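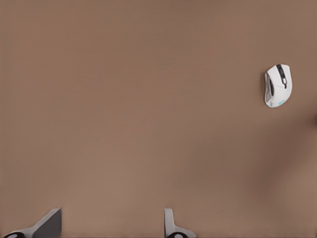
Borislav Nikolovski keeps telling me I should throw out the whole "over tray" check and just trust the planner's numbers, and I keep not doing it, so now I'm asking you all to settle it.

**jawsopen** - April 26, 2019

The task is dead simple. Pick up a mouse off a mat, put it in a yellow tray. All in sim (Stukham), with two-finger jaws and a camera that rides along with them, so the fingertips always poke up from the bottom of the view. Grostetti does the segmentation, Wesent does the planning, and a little state machine I wrote myself sits in between and decides when we're allowed to let go.

The letting go is where I'm stuck! I ran 924 episodes overnight and the failures I've looked at so far are nearly all the same one. The approach is fine, the grasp is fine, the carry is fine, and then the release state fires early and the mouse lands half on the rim or clean off to the left of the tray.

My release condition goes like this:

- tray mask found, confidence over threshold
- tray mask touches either fingertip mask
- true for 4 frames in a row
- open

Camera is at 20 Hz, so I figured four frames was plenty of debounce. What am I missing?

---

**kettle_loop**

"Touches EITHER fingertip" is your bug, friend. You wrote an OR where you want something about the point between the fingers. One finger can be over the tray while the middle of the grasp is still over the mat. Debouncing won't save you, you'll just be wrong four times in a row.

---

**jawsopen**

Okay, ouch, but I think you're right. I went and dug through the frames where that condition is satisfied and found this kind of thing:
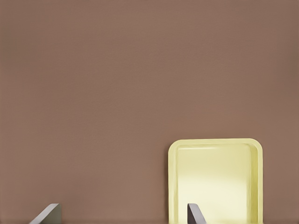

*Jaws open, right finger over the tray, left one still out over the mat.*

So the right tip overlaps the tray mask and my check says yes. The jaws are wide open in that one, so there's nothing to release, but the check has no idea about that either. It only looks at masks. I never gated it on whether we think we're holding something - which I guess is a second bug hiding behind the first.

---

**borislav_n**

Borislav here, so I may as well argue for myself :)

My point was never that the check is coded badly. My point is you're doing geometry in pixels when you already have it in meters. You know where the tray is because you're in a simulator. Wesent knows where the tool center is at every step. Ask whether the tool center is inside the tray footprint, shrunk by a margin. It's one line. No masks and no debounce.

Also your tray runs right off the bottom of that view. Whatever centroid you pull out of a mask like that is going to sit too high, and if you ever use it as a place target you'll be chasing a point that slides around as the camera moves.

---

**kettle_loop**

Disagree with Borislav, mildly. That works right up until it leaves the simulator. If the plan is to ever run this on a real arm then the tray pose comes out of perception anyway, and now you've tuned the release logic against a perfect number you won't have. I'd sooner have the check be a bit dumb and based on what the camera gives you.

He's right about the centroid though. Don't use a clipped mask for a target. If the mask touches the image border, mark it partial and hold on to the last full estimate.

---

**borislav_n**

Then put noise on the tray pose! We do this all the time. Feed the planner a jittered pose, tune against that, and you keep the one-line check. What you're suggesting means a detector failure and a logic failure look identical in the logs, and jawsopen will spend the whole of April telling them apart.

---

**jawsopen**

I mean, I already have spent the whole of April on it, so.

Here's what I tried after reading both of you. Release now needs the jaw width to be less than fully open (the driver from Delić reports it, I just never read it), and the midpoint between the two fingertip masks has to project inside the tray region. Partial masks don't update the tray estimate anymore. I kept it camera-based for the moment, sorry Borislav.

Re-ran only the 9 seeds that I'd flagged as the worst. The early release is gone on all of them. One of them now never releases, though. It hovers over the tray until the timeout, and I can see the tray estimate is stale because there was hardly ever a full view of the thing on the way in.

---

**dusan_z**

Dušan Živković, jumping in from the perception side of things. That stale one is what I'd expect. Holding the last full estimate only works if there WAS a good one. For a rounded rectangle you don't need the full outline anyway. The top edge and two upper corners of the rim give you the pose if you know the tray size, and you do. Fit the model to whatever edges you've got instead of waiting for the complete mask.

Do check which edge you're fitting. Rim and floor are two different yellows, the floor nearly white, and there's a line along the inside where they meet. I can easily see a fit latching onto the inner one and handing you a tray that's too small.

---

**kettle_loop**

A slightly-too-small tray is a free safety margin, lol.

---

**borislav_n**

A margin you didn't choose and can't log. No.

---

**jawsopen**

Going with Dušan's corner fit, and I'll log Borislav's footprint check next to it without letting it control anything. If the two disagree on a frame I dump the frame. That way I get to see who's wrong and by how much before I pick one.

Full batch goes back on tonight. I'll post the disagreement frames in here once I've sorted them by seed.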